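An open afternoon at Womeck, and what I wrote on the back of the visitor leaflet

Posted 5 January 2023

I had been promising myself a look round the Womeck robot workshop at Coltside ever since a place on the May tour fell through over a double booking. Their winter open afternoon finally obliged. It is on the far side of the Griffiths estate, behind a carpet warehouse, and the sign for it is smaller than the sign telling you not to park there.

I go to these things for the rules. Other visitors want to see the arms move. I want to see what is pinned to the wall behind them, how old it is, and whether anyone has drawn on it. I write procedures for a living, in a business with far duller equipment, and I like to know how other people lose the same arguments.

You sign in, you get a lanyard and a leaflet, and you are read the visitor rules aloud. There are 2 of them. Stay behind the yellow tape, and don't speak to anyone who has their hand on a stop button. I can't remember the last time I was given a set of site rules I could repeat in the car park afterwards. The staff handbook makes up for it, at 100 pages, and has its own shelf.

The first half hour was a talk. It was a good talk with a bad projector. The main point was that a small arm working at a table gets treated as harmless on account of its size, and that most of the near misses in their book come from somebody leaning in to straighten an object. So the bench rule is that you stop the arms first, and you stop them properly, even if all you want is to stand a bottle back up. A pause from the keyboard doesn't count. The speaker said this three times, once to a man who was nodding too quickly.

The near-miss book is a real book, with a spine. Entry 581 was the latest when I looked, and I was allowed to read a few pages. A good many of them concern sleeves. One concerns a mug, and has been annotated in three different pens.

Then the benches. Each has a card saying how it should be laid out before a run, and the cards are better than the handbook. Nothing on the table that isn't on the list. Every item put back within its own marked area on the plan, including the ones the arm isn't meant to touch, as those are the ones that creep. Drawers shut at the start. Cables kept to the edge, where an elbow won't find them. If an object falls over during a run, it stays fallen and gets written down as fallen. I liked that last one very much. I have worked with people who would stand it up and say nothing.

The drawer task was the one I stayed longest at. Opening a drawer sounds like nothing until you have to write down what counts as having opened it. Their sheet takes a page and a half over the matter and there is a further note about handles. 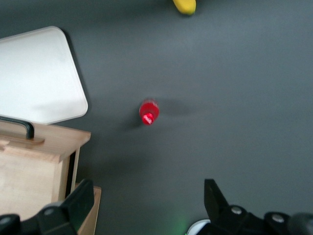
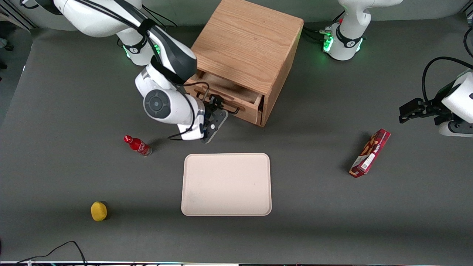

The run records go into a program called Endamico, which has the looks of a tax return and asks for a reason in every box. There were 2,086 entries in it on the day, failures included. The house rule is that a failed run is kept and labelled like any other, and may only be struck out if the bench was laid out wrongly, in which case the person striking it out puts their initials. I asked how often that happens and was told it depends how close it is to lunch.

I did have one quarrel. The bench cards are dated but the handbook isn't, so when they disagree (they do, over who may reset an arm after a stop) there is no way of telling which is the newer. I raised this at the end and got the smile I give people who raise such things with me. Then somebody wrote it on a sticky note and put it on the handbook's cover, over two older sticky notes.

Tea was from an urn, biscuits were the thin sort. There is a step down into the gents that ought to have some of that yellow tape. Booking for the next afternoon is by the form on the Coltside noticeboard, and bring a jumper, as the heating stops at the workshop door.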